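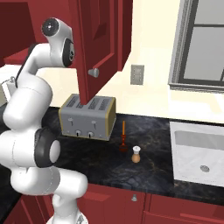 Yolandi Cele
仓储自动化工程师，平时发工作笔记

2021年6月，周六，去了Avach的开放日。他们做家用机械臂的控制软件，办公室在一栋旧厂房的二楼。记几条，按看到的顺序发，有些地方记得不全。

1/
报名是三月份的事，当时填了一张表，问你想看真机还是看仿真，只能选一个上午场。我选了仿真。真机那边我在自己公司天天看，虽然是搬箱子的，和厨房不是一回事，但夹具、急停、围栏这些都差不多。

2/
进门先签到，领胸牌，手机可以带，屏幕上的代码不许拍，画面可以拍。讲解分三段：仿真环境怎么搭，任务怎么定义，最后是现场跑一遍。中间有十来分钟可以自己走动提问。

3/
先说环境。厨房整个是渲染出来的，红色柜子，黑色带纹路的台面，右边嵌一个白色水槽，台面上放着烤面包机。机械臂是白色的，站在柜子前面。投影上看着挺大，在电脑屏幕上看其实更清楚，后排的人后来都挪到前面去了。

4/
他们把这套厨房叫Valis。Valis里面有很多种布局，柜门颜色、台面材质、电器位置都可以换。讲解的工程师说目前一共生成了400多个不同的厨房，换法是程序随机抽的，再由人筛一遍，把柜门会穿进墙里的、抽屉拉不开的剔掉。

5/
我问筛一遍要多久，他说看运气，有时候一个下午，有时候两天。最常见的毛病是门和旁边的东西打架。门一开就扫到台面上的物品，物理引擎一算，东西直接飞出去。这个我信，我们做货架仿真的时候箱子也飞过。

6/
任务怎么定义：一句话指令，加一个判定条件。比如“把柜门关上”，判定条件就是铰链角度小于某个值，并且保持一小段时间。角度到了又弹开的不算。他们以前不要求保持，结果统计出来的成功率偏高，后来全部重跑了。

7/
柜门这一类任务讲得最细。上柜的门开着，门角正好悬在烤面包机上方，手臂要从侧面绕过去，不能碰到台面上的东西，也不能撞到柜子。听上去简单，路径规划的约束其实不少，尤其手臂自己的肘部占地方，转过来的时候容易蹭到柜体。

8/
肘部这个问题有人追问。七轴的手臂多一个自由度，末端位置不变，肘可以左右摆。工程师的做法是给肘部加一个代价项，离柜体越近代价越高。他说调这个权重花的时间比写代码多。权重太大，手臂绕得很远，动作慢；太小，就擦着过去，仿真里没事，真机上柜漆会掉。

9/
再说握把手。柜门用的是圆的小把手，比长条拉手难抓。接触面小，稍微偏一点就滑。他们在仿真里把摩擦系数随机化，高的低的都练，免得策略只会一种手感。我问了随机的范围，他说不方便讲。

10/
烤面包机那台是四槽的，灰色机身带金边，前面有拨杆和旋钮。现场有人问拨杆能不能按下去，回答是部分电器做了可动关节，另外一些只当障碍物用，看任务需要。具体哪些能动，有一张表，没给我们看。

11/
台面上还有几样小东西，我坐的位置看不太清。讲解里把它们统称为“干扰物”，作用是不让策略背位置。每次重置，小东西的位置会变，水槽和柜子不变。

12/
休息的时候和旁边一位聊了几句，他在Mabuza做质检设备，来看有没有能用在装配线上的部分。他的意见是厨房太乱，工厂里不会有这么多意外。我的意见相反，我们仓库里意外比厨房还多，托盘上什么都有。没有聊出结果，后来去倒水了。

13/
现场演示。跑的是关柜门任务，连续跑，屏幕左边是画面，右边是日志。一共跑了70次，中间没有停下来换参数。日志滚得很快，我只盯着成功和失败那一列看。

14/
失败的有4次。两次是没握住把手，一次是规划超时，一次是门关上又弹开一条缝，被保持时间那个条件判掉了。最后这一种他们放慢重放了一遍，门先贴到柜体，然后回弹，幅度很小，肉眼不放慢看不出来。

15/
有人说弹开一条缝也算关上了吧，在家里谁会管。工程师说这个标准是跟做硬件的同事商量的，因为真柜子里装的东西会往外顶，有缝就会慢慢开。讲得有道理，不过我觉得判定条件应该分两档，记成“基本完成”也行，不然后面分析数据的时候两种情况混在一起。

16/
关于速度。演示里是加速跑的，一次任务在屏幕上几秒就过去了。换成真实时间要慢很多，他们没有给准确数字，只说真机上会再限一次速。这一点建议以后去的人当面问，投影上的速度容易误会。

17/
关于仿真到真机。这部分讲得短。他们用一个叫Cindesix的工具做标定，把真机关节的摩擦和延迟测出来，再填回仿真。每台手臂都要单独测，换一个减速器也要重测。我们公司也是这么干的，只是表格是手填的，看到别人有工具有点羡慕。

18/
渲染的质量。光影做得一般，墙是浅米色的，靠窗的地方偏亮，金属件的反光不太像真的。我提了这个，对方说训练主要用的是深度和关节状态，彩色画面只占一部分，所以没有在材质上花太多力气。如果以后改成以彩色图像为主，这块要重做。

19/
问答环节有人问安全。仿真里碰到人怎么办？回答是目前的场景里没有放人，人的部分放在真机侧用力矩限制处理。我觉得这个回答不够，又追问了一句：有没有计划在场景里加人。他说有计划，时间没定。

20/
还有人问能不能自己导入户型。目前不行，布局文件的格式是内部的。柜子的尺寸是按几种常见规格写死的，非标的橱柜要手工建模。我记下来了，我们如果要做茶水间的项目，这一条会卡住。

21/
带回来的东西：一份两页的介绍，一张填了一半的反馈表，一支笔。反馈表我在车上填完了，主要写了两条，一是判定分档，二是希望演示的时候把碰撞次数也显示出来。只看成功率看不出手臂蹭没蹭到东西。

22/
给想去的同行几点实际的：上午场人多，早点到能坐前排；楼下停车位少，坐公交方便；想问参数的话先写在纸上，讲解的人很愿意答，但时间卡得紧，到点就换下一组。

23/
真机那一场我没看到，选了仿真就不能串场。听出来的人说，真机那边做的是开抽屉，节奏很慢，围栏外面站着看。有去了真机场的朋友，麻烦在下面说一下夹爪用的是哪一种，两指还是三指，指尖有没有贴胶垫。

24/
补充一条，有人私信问这套厨房仿真开不开放下载。我当场问过，现在不开放，合作单位可以申请账号，申请表在他们的网站上，审核要多久没有说。我下周替组里提交一份，有回信再接着发。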